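Part 3: Loading the ribbon and getting your first label out

Right, so by now you should have the Bratero out of its box, plugged in and sitting somewhere level. If the little screen on the front is lit up and asking you for a language, you're in the right place. If it isn't, go back to Part 2 and check the power switch round the back (it's a stiff one, and I've missed it myself more than once).

I wrote this section for the people in our packing room and then kept adding to it every time somebody rang me with a question, so it does wander a bit. The maker's own leaflet is fine, but it was written for all the Bratero models at once and half of it doesn't apply to ours.

What you need to hand

One roll of labels, one ribbon, an empty ribbon core (there's one taped inside the lid on a new machine), a lint-free cloth and the cleaning pen. You don't need any tools for this part. The small hex key in the bag is for the printhead bracket, and we don't get to that until Part 5.

Loading the label roll

1. Turn the printer off. I know everyone does it with the power on, and I used to as well, but the feed motor can twitch when the lid sensor clears and it'll have the end of your sleeve.

2. Press both green catches and lift the lid until it clicks. It should stay up on its own.

3. Slide the two roll guides apart. They move together, so you only need to push one.

4. Drop the roll in with the labels coming off the top, printed side facing the ceiling. Push the guides back in until they just touch the roll.

5. Pull the loose end forward, under the clear sensor arm and out through the front slot. Leave a hand's width sticking out.

Note: the guides should touch the roll and no more. If you squash them up tight the roll drags, and you get labels that start well and then creep shorter and shorter. I spent most of one November afternoon blaming the software for that.

Caution: don't pull labels backwards through the slot. One can peel off inside and wrap itself round the rubber roller, and getting it off again is a miserable job.
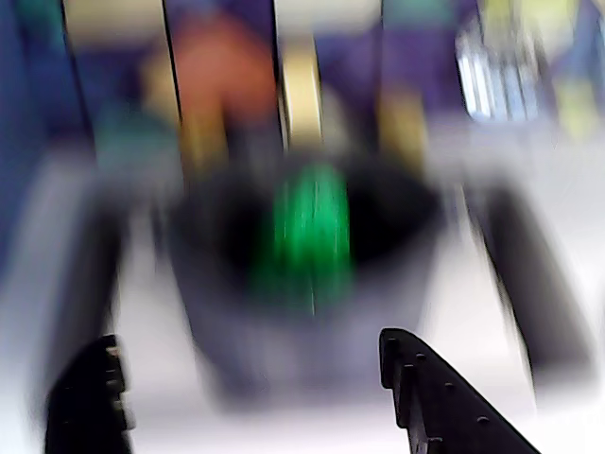

Loading the ribbon

This is the bit people ring me about. There are two spindles, the supply one at the back and the take-up one at the front, and they look exactly the same.

6. Unwrap the ribbon and find the shiny side and the dull side. On the Susirura ribbons we buy, the ink is on the dull side. If you're not sure, stick a bit of label to each face and peel it off again. Whichever one leaves a mark is the ink.

7. Put the full ribbon on the back spindle so that the ink side will face down onto the labels. Push until you feel the notch go in.

8. Put the empty core on the front spindle, notch to the left.

9. Bring the ribbon down under the printhead and up to the empty core. Tape it on straight and wind the core away from you by hand until the clear leader has gone and you can see solid black all the way across.

10. Check for creases. A small one will usually pull out if you keep winding for another turn or two. A big one won't, so take it off and start again, it's quicker in the end!

11. Close the lid with both hands, one on each corner. You want two clicks. If you only hear one, open it and do it again, or you'll get a lovely dark print on one side and nearly nothing on the other.

Note: the ribbon must be wider than the label. If it's narrower, the bare edge of the printhead rubs directly on the paper and wears out, and heads are not cheap.

Setting up on the screen

Turn it back on and give it a moment. The screen will show a picture of a roll with a tick next to it. If the tick is a question mark, skip down to the troubleshooting bit below.

12. Tap Media, then Gap. (We only use labels with a gap between them. If you've been given the continuous stuff for the banding machine, tap Continuous.)

13. Tap Calibrate and stand back. It'll push out a few blank labels, stop, then pull one back in. Let it finish. Tapping the screen in the middle of this cancels the whole thing without telling you.

14. Set Heat to 9. The leaflet starts you lower than that, but with our ribbon it comes out grey and the scanners don't like it.

15. Set Speed to 60. You can go faster once you're happy with the print, and for plain text you probably will. For barcodes I leave it alone.

16. Set Tear-off to 7. If the labels tear through the bottom line of text, nudge it up one at a time.

17. Tap the disk symbol to save. It's in the top corner and it's tiny. If you switch off without doing this, you lose the lot and have to go through it all again.

Caution: higher heat wears the printhead faster. If you find yourself wanting to turn it up past our setting, clean the head first. Nine times out of ten it's fluff.

Printing a test label

18. Hold the feed button until the light goes amber, then let go. You should get one label with the settings on it and a block of thin diagonal lines.

19. Look at the diagonals. They should be unbroken from corner to corner. A white line running down the whole label in the same place means dirt on the head, or a dead dot if cleaning doesn't shift it.

20. Scan the barcode at the bottom with your own scanner, the one you'll be using every day. The office one reads anything and will tell you nothing.

Write the head counter reading on the card inside the lid. It's the number next to the little ruler symbol. Ours said 2,901 when it came back from its last service, so don't worry if a machine you've been handed doesn't start at zero.
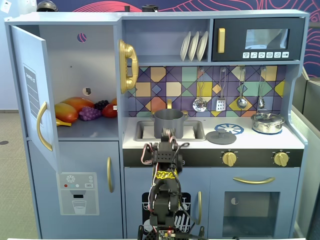 Connecting it to the computer

You can run it by USB or over the network. I'd go with USB for the first day, get some labels out, and then move to the network once you trust it.

For USB, install the driver before you plug in the cable. If you do it the other way round, Windows picks a driver of its own, which prints everything slightly too big, and you then have to remove that one before the right one will go on. The installer is called Bravska Setup, and it's on the shared drive in the Labels folder. Say yes to everything except the toolbar.

For the network, tap Connect, then Wired, and wait for the address to appear. Copy it down exactly and type it into Bravska where it says Device. If no address appears, it's nearly always the cable. Swap it before you start changing settings.

When something goes wrong

Question mark next to the roll: the sensor arm isn't seeing the gap. Open up, check the labels go under the arm and not over it, then calibrate again.

Ribbon snaps: either it's on back to front or the heat is too high. Overlap the two ends, tape them and wind on past the join.

Prints blank labels: ink side up. Sorry. Go back to step 6.

Prints one good label and one blank, over and over: it thinks your labels are twice as long as they are. Check the size in Bravska, then calibrate.

Squeaking: the rubber roller wants a wipe. Cloth only, just damp. Don't use the cleaning pen on it, as the alcohol makes the rubber go hard.

Says Lid Open when it's shut: one click instead of two, see step 11.

If you've tried all that and it's still sulking, ring Anong Boonchu on the service desk at Liew and have the serial number ready (it's on the silver sticker underneath, so write it down before you've got a full roll loaded). She'll want to know the heat and speed settings as well, and which ribbon you're on. Ask for her by name if you can, as she knows our set-up.

Heat and speed settings above were last checked on 4th July with the wide ribbon. For the narrow ribbon, drop the heat by one and leave everything else as it is.

Part 4 covers making your own label designs and getting the logo to come out without jagged edges.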